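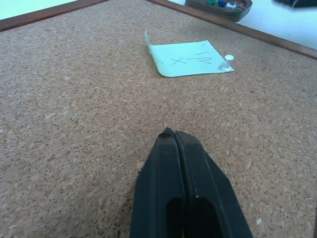
Flitora Cabin Heater Kit for two-seat homebuilts

I started making these for myself. My own airplane is a tandem two-seater I finished in my garage, and for the first couple of winters I flew it in ski pants and two pairs of socks and told everybody I was perfectly comfortable. I was not comfortable! My feet went numb on any flight longer than a trip around the pattern, and my back seat passenger (usually my long-suffering friend Ornella Cattaneo) would climb out and walk in circles until she could feel her toes again.

So I built a heat muff. Then I built a better one, and then a fellow two hangars down wanted one, and now I have a bench, a roller, a spot welder and a waiting list.

What you get in the kit is the muff itself, in stainless, which clamps around a straight section of exhaust pipe. You also get the firewall valve box with a proper flange, the control cable and knob, scat hose, all the clamps, and a rear seat outlet with its own little flapper door. I put the rear outlet in every kit, even if you tell me you fly alone. You'll have a passenger one day and you'll be glad of it.

The muff is 16 inches long, which fits most of the crossover exhausts I've run into. If yours has a bend in the wrong place, send me a sketch with the straight length marked and I'll make a shorter one for the same price. Please measure with the cowl off. I've had people measure through the oil door with a bent piece of wire, and we both ended up sorry.

We stuff the inside of the muff with stainless springs wrapped around the pipe. It's an old trick and I didn't come up with it, but it makes a big difference. The springs slow the air down and give it more hot metal to touch. My early ones didn't have them, and you got plenty of air that was only sort of warm. If you own one of those early ones, write me and I'll mail you a set of springs for the cost of postage.

The valve box dumps overboard when it's closed, so there's always air moving through the muff. Don't cap that dump port. I know it looks like a place you could seal up and save a little drag, but the pipe inside needs the airflow or it will cook itself.

Installing it

Plan on a weekend. You'll cut one 2-inch hole in the firewall and two in whatever you use for a baffle inlet, and the rest is clamps and patience. Elibariki Makori put one in his Zalero over four evenings and sent me pages of notes, and I've folded nearly all of them into the new instructions (the old ones had the cable routed in a way that only worked if you had very small hands). If you have the earlier booklet, ask me for the new one. It's free and I'll email it.

A few things I get asked over and over:

Will it work with a Mollska exhaust? Yes, but use the longer clamps. Tell me when you order and I'll swap them.

Will it keep up at altitude? In my airplane I've sat at 9,500 feet in January with a light jacket on, and the knob was halfway out. Yours may leak more than mine does. Canopy seals matter as much as the heater, so fix those first. A roll of foam weatherstrip did more for my neck than anything I've welded.

Do I need a carbon monoxide detector? Yes, please. You're taking air from right next to an exhaust pipe. Get one that makes noise, and mount it where you'll hear it with a headset on or see it blink. Pull the muff and look over the pipe underneath at every condition inspection. It comes off with 3 clamps and a screwdriver, so there's really no excuse. Look for cracks, bulges, and any pale streaks near the welds.

How much does it weigh? Roughly 4 pounds with everything, less if you trim the hose the way you should.

Can I put it on a certified airplane? No. These are for experimentals only and I don't have any paperwork for anything else, so please don't ask me to look the other way.

Ordering

I build in small batches and I usually ship on a Wednesday, when I can get to the post office before it closes. If I'm between batches you go on the list, and I won't take your money until yours is on the bench. May is my slow month, oddly, when everyone has forgotten what cold feet are like, so that's a good time to order if you don't want to wait.

Firewall flange gaskets, spare cables and the Bakilana style round knob (some folks like it better with gloves on) are all available separately. Send me a note with your airframe, your engine and your exhaust, and I'll write back with a price and a ship date. If you prefer to talk, mornings are best. In the afternoon I'm either running the roller or flying, and I can't hear the phone during either one.

Get new parts and batch dates by email! Enter your address to join our newsletter. You can unsubscribe at any time.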